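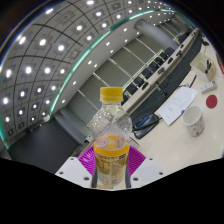 gripper v3 holding the yellow cap bottle, ribbed fingers on, white plates both sides

**Hand held gripper build, fingers slip on bottles above the label**

ledesma_f
ok so v3 is together. Two ribbed fingers, purple filament cause thats what was on the spool, white side plates mirrored, dark gray pads down low where it meets the bottle. Grips fine near the base. Move up to the bare plastic and it slides as soon as I tilt my wrist. Squeeze harder and the bottle just dents in and then slides anyway.

Wall on the fingers is the same as v2. Pads are the stick on kind from the Vurken kit. What do I change first, pads or fingers?

marlene_g
Pads. Stick on foam is ok for cardboard, useless on clear plastic. Get a sheet of silicone, cut to size, contact cement, clamp overnight.

huenchu
disagree. Fingers look way too stiff to me if they're the same wall as v2. They should wrap a bit and they can't. You only get a thin line of contact and no pad fixes that. Reprint softer, fewer ribs, thinner back wall. One evening of printing.

marlene_g
He said it holds at the base. Same fingers. So the fingers aren't it

huenchu
base is stiffer on those bottles, it pushes back. Shoulder doesn't. Try your silicone on an empty one and tell me how it goes

marlene_g
I have. Mine's been on silicone since June and I pick up empties all day with it.

ledesma_f
guys its one gripper lol. What durometer are you using marlene

marlene_g
Soft, whatever Iturra had in the offcut bin. Didn't come labeled. If it feels like a pencil eraser its too hard.

amiranda
Side question, are the side plates flexing? Mine had 3 screws per plate and the outer one kept backing out. Threadlock, and check after every session. If the plates spread when you squeeze you lose half your force right there and you'll blame the pads for it.

ledesma_f
hm. outer left one was a bit loose yeah. Tightened it, didnt retest yet

amiranda
retest before you buy anything

huenchu
^ this. and weigh a full bottle vs an empty one while you're at it. Mine let go of the full ones every time and was great on empties. Opposite problem to yours so maybe we're not even talking about the same thing

cata_v
Can you post the plate file? Trying to fit the Uvusgate handle on mine and the hole spacing is off. Also is that the one piece trigger or the linkage

ledesma_f
linkage. one piece cracked on me twice. File tonight if I remember, its a mess, sketches all over the place

ledesma_f
ok update. Threadlocked everything, same foam pads. Better! Still slips at the shoulder but I have to really tip it now. So amiranda gets partial credit. Cutting silicone next, then the softer fingers if that doesnt do it. One change at a time or I'll never know

marlene_g
Scuff the pad side with sandpaper before you glue or it peels.

huenchu
and save the old fingers, you'll want to compare. still betting on the reprint

cata_v
file??

ledesma_f
tonight tonight

**Comments (4)**

Huton: Had the same slip on mine. Bike inner tube, cut a strip, rubber side out. Cost me nothing, ugly as anything.

printerbay: what nozzle for the ribs? mine come out stringy in between

ledesma_f: 0.4, slow, dry the filament first

rob_k: subscribed for the silicone result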